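How does anything survive a change of person at the top in the public sector?

Asked in: Government and public administration

I work in a planning unit at a regional agency, the one that looks after small exporters in the Zisthorpe area. We have had 2 directors in a short space of time. The first one set up a mentoring scheme for small firms, got the forms down to a sensible length and had a proper waiting list going. The second came in, said he wanted "a fresh look", and the scheme was put on hold in November. It is still on hold. We are now being told that a consultancy called Dretemix will write a new strategy, and I have a strong feeling it will describe the scheme we already had, under another name.

Is there any way to tie a programme down so the next person can't quietly drop it? I've been told to "embed it in the culture", which sounds nice and means nothing to me.

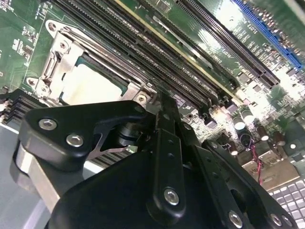
I should add that the budget was never large, 3000 a year for room hire and travel, so I don't believe it is about money. The firms on the list (69 of them when I last looked) have simply been told to wait. I'm not after sympathy, I want to know what has worked in a real office.

2 answers

Answer from Wian Shabalala

I did this sort of work for a long time and I would be wary of anyone who promises you a lock. A new director is appointed to direct, and most rules that staff write for themselves can be unwritten by a memo at four in the afternoon. I've seen a five-year plan with a foreword and a launch lunch disappear that way.

What has lasted, in my experience, is dull. Get the programme its own line in the budget, with its own code. If it sits inside "business support – general" it can be starved without anyone having to sign anything. Once it has a line, somebody must put their name to cutting it, and people don't like doing that.

Then get a reporting duty written down outside your own office. Ours was a short yearly return to the board. It was a nuisance and half the figures in it were of no use to anyone, but when a new man arrived and asked if we could skip it, the board secretary said no.

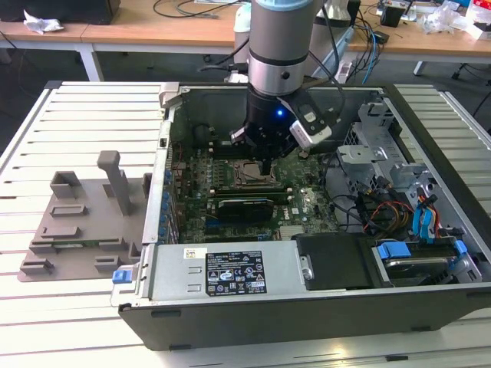
Strategies are where I'd be most careful. The last one I was handed had a whole chapter on modernisation, and very little on who would answer the phone. Ask the Dretemix people, in writing, which existing schemes they have looked at and what they found. If the reply is vague you at least have it on file.

I don't agree that it can't be about money, by the way. Small sums get cut first because they are easy to cut – the saving looks like action and the complaints come from people without much pull.

Comment from the person who asked: Thanks. We don't have our own code, we are under "general" exactly as you say. I will ask finance but I expect to be told it's too late for this year.

Reply from Wian Shabalala: It usually is too late for this year. Ask anyway and ask for it to be noted.

Answer from Kruger

Just talk to the director?? Might be he has never been shown the scheme properly. At Bandow we had the same thing and it was sorted over a cup of tea.

Comment from Wian Shabalala: Worth a try, but take a page of notes in with you and send him an email afterwards saying what was agreed. I've had a good many cups of tea.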